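Home Sections Figures References Download

4. Plain color and the household object

4.1 What people say first

We come now to the part of the study that gave us the most pleasure, and that took the longest to write up, which is the matter of how people talk about the plain things they own when they are putting them away. As explained in Section 3, the 28 households in Skustville who took part were asked to tidy one table or one shelf in their own time, and to tell us, in whatever words came easily, what each thing was before it went into its box or back into its cupboard. The recordings gave us 1506 spoken descriptions once the repeats were taken out. Some are a single word. One, about a butter dish, goes on for most of a page and takes in a wedding and a flooded basement.

We had expected people to begin with use, and for kitchen things they mostly did. A ladle was a ladle. For a good many other objects, though, the color came first and the name followed a little behind it, sometimes after quite a pause. "The blue one" was enough inside a family, and it was only when the speaker remembered that a stranger would be listening that anything more was added. Diệp found something similar in the Hallton shelf interviews, where the speakers were older and had lived with their things longer, and she suggests that a plain color works inside a home as a kind of nickname. We are fond of this idea and have borrowed it throughout.

4.2 Pale blues

Pale blue deserves a few paragraphs to itself. It caused more small disagreements between members of the same household than any other color in the collection, and they were lovely disagreements to listen to, full of appeals to the light from the window. A thing would be called baby blue by one person and gray by the next, and then both would walk around the table and change their minds. In two homes a lamp was fetched!

Part of the trouble is in the surface. A glossy mug shows a bright spot, and people seem quite used to ignoring it and naming the color they know to be underneath. A matte surface spreads the light out softly, so that the change from the bright side to the shaded side is slow, and a person who stands on the shaded side really is looking at a grayer blue. Our speakers rarely had a word for this. They said "faded," or "it goes off a bit over there," and one woman said it looked tired on that side, which we have since caught ourselves repeating.

To compare with the home recordings we kept a set of 200 objects at the Plestex room, most of them matte and in one color, and looked at each from nearby as well as from across the table. 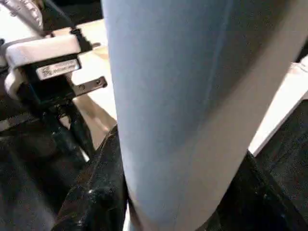
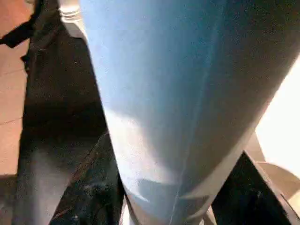

Figure 3. Light blue, with a matte surface and a narrower lower end.

Seams have had very little attention in the work on how people describe their belongings, and we include ourselves in that complaint, having left them out of our own first coding sheet. A plain object gives the eye few places to rest. Once the color has been said, people go looking for some other mark to hold on to, and quite often what they find is a join. Both views in Figure 3 have a thin, faint line running down the blue, and in both the blue turns grayer toward the right, so that a reader may like to try the exercise at home and see which of the two comes to mind first. In the recordings the shading was usually mentioned before the seam, but the seam was mentioned with more confidence. Speakers ran a thumb along it as they talked. They would say "there's the line" and from then on use it to tell us which way round the thing was meant to go.

Shape words came later still and were the loosest of all. For objects that are wider at one end, with a soft taper and no corners, we collected "cone," "egg," "sort of a bell," and the very useful Tăng family word "roundish-down," and the same speaker might use more than one of these within a minute. We have not tried to settle on a best term. A household that already has its nickname gets along perfectly well, and the box got packed all the same. For the coding we grouped these words under a single heading, "narrowing," and kept the originals in the appendix for anyone who would like to read them, which we do recommend with a cup of coffee.

Shares 28 Comments 0

Related items
Liên Diệp: Nicknames on the shelf, the Hallton interviews
Boxes and what people write on them
Why the good scissors are never in the drawer
Notes on the Skustville recordings, part two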